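Forum Wusevley > Robotique d'atelier > Pannes et sécurité

Sujet : La main gauche ne relâche plus le sac (défaut 1201)

pelote_et_vis
Membre
Décembre 2018

Bonsoir à tous, et pardon d'avance pour le pavé, je n'ai jamais su faire court ! Je travaille sur un poste à deux bras avec des mains à doigts articulés, contrôleur Sisell, et depuis la dernière mise à jour je me bats avec un défaut qui me rend chèvre. L'exercice est tout bête : la main gauche saisit un sac en plastique près du haut, le soulève, la droite va chercher un objet sur la table, et on range. Avec la bouteille ou la peluche prises seules, aucun souci. Avec le sac, une fois sur deux, la main gauche reste fermée, le contrôleur affiche 1201 et il faut tout couper.

Le pire est arrivé hier soir : j'ai voulu dégager le sac à la main (oui, je sais...) et les doigts se sont resserrés d'un coup. Plus de peur que de mal, un ongle bleu, mais je n'en menais pas large.

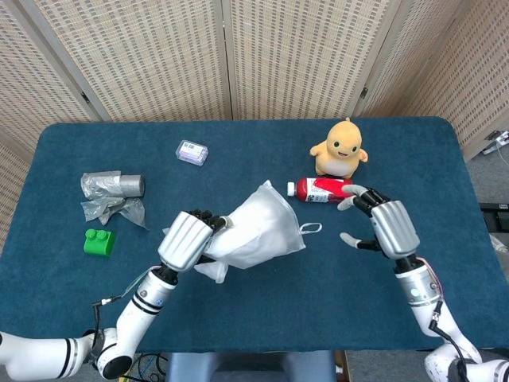 Étiquettes : préhension, objets souples, défaut 1201, arrêt d'urgence

La main droite est ouverte à côté de la bouteille, la gauche tient le sac, et c'est dans cette configuration que le défaut tombe le plus souvent. Si quelqu'un a déjà croisé ça, je lui offre ma reconnaissance éternelle et un café.

grandpas79
Habitué

Bonsoir pelote, et bon courage pour l'ongle ! J'ai eu le même code l'hiver dernier. Chez moi c'était le seuil de couple : un sac, ça se froisse, ça glisse entre les doigts, la main croit qu'elle n'a rien pris et elle serre encore. Au bout d'un moment elle se met en défaut, doigts fermés. J'ai descendu le seuil à 30 % et je suis tranquille depuis.

mireille_du_banc
Modératrice

Je me permets de ne pas être d'accord, cher grandpas. Baisser le seuil, ça cache le problème et ça ne dit rien de ce qui inquiète le plus dans ce récit, à savoir des doigts qui bougent alors que le contrôleur est en défaut. Pelote, avant de toucher au moindre réglage : as-tu coupé la puissance, ou seulement arrêté le programme ?

pelote_et_vis
Membre

Arrêté le programme, seulement... Je pensais que ça suffisait, le bras ne bougeait plus du tout.

mireille_du_banc
Modératrice

Alors voilà ton ongle bleu. Arrêt d'urgence, puissance coupée, on attend que tout s'éteigne, et après seulement on approche les doigts. Regarde aussi les câbles qui longent les avant-bras, celui de gauche fait une boucle. Sur notre poste Kelemen, un connecteur mal enfoncé au poignet donnait des symptômes très voisins.

grandpas79
Habitué

Pour la sécurité, rien à redire, Mireille a raison et j'aurais dû commencer par là. Pour le câble, je reste sceptique : un faux contact tomberait aussi avec la bouteille, non ?

mireille_du_banc
Modératrice

Pas forcément, le poignet ne prend pas le même angle pour lever un sac. Mais je veux bien perdre ce pari-là !

pelote_et_vis
Membre

Me revoilà, après une soirée entière dessus. Puissance coupée, connecteur du poignet démonté et remonté : il avait un peu de jeu, environ 2 mm. J'ai relancé la série avec le seuil d'origine et le défaut revient encore, nettement moins souvent. Demain j'essaie le réglage de grandpas par-dessus, et j'écris à Sisell pour cette histoire de doigts qui se referment. Merci à vous deux, le café tient toujours.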